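The Carnegie workshop is behind a tile warehouse, up a ramp that was not built with trolleys in mind. I went on an open afternoon in January, having read on the members' page that a small group was putting together a two-armed robot for use around the house. Entry was free and the tea was 47p, payable into a tin.

The project is called Priser. It started in a member's garage and moved to the workshop when the second arm was ordered. There were 4 people on it when I called in, and all of them have day jobs, so most of the work gets done after six in the evening.

On the bench was the base, with its covers off. The drive wheels came from a scrapped mobility scooter and the battery tray was bent up from sheet offcuts. The covers themselves are cut by Plastgate, a small firm two units down, which lets members use its folding machine when it is quiet. The first set cracked along the folds and the group now warms the sheet for longer before bending it.

Most of my visit was spent at the other end of the room, where the simulator runs on an old desktop. Everything is tried there before the real motors are switched on. The task they are working on is doors.
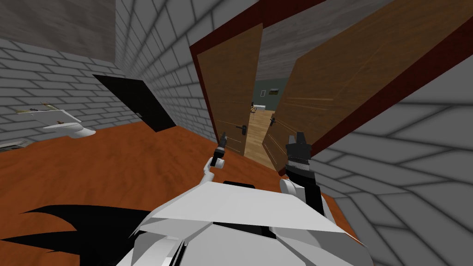 Rulel

The virtual house has brick walls, a wood floor and a double door in a dark red frame, with a black lever handle on each leaf. The model robot is white, with a black gripper on each arm, and the right arm is thicker than the left. I asked about that and was told the heavier arm is for pulling and the lighter one for holding things steady.

Going through a doorway is harder than I had expected. The base has to stay far enough back for the leaves to swing, then come forward without catching an elbow on either side. I was given a turn with the controls and needed three tries to get through, the first of which ended against the brickwork.

The real machine can't do any of this yet. Its left arm moves, slowly, and the right one is waiting for a shoulder bearing. A practice door has been hung in a timber stand by the fire exit, with a handle from the salvage yard.

The workshop is open to visitors one afternoon a month, from 3 until 6. Parking is on the street and the ramp is slippery in wet weather. Anyone wanting to try the simulator should put their name on the sheet by the kettle when they arrive.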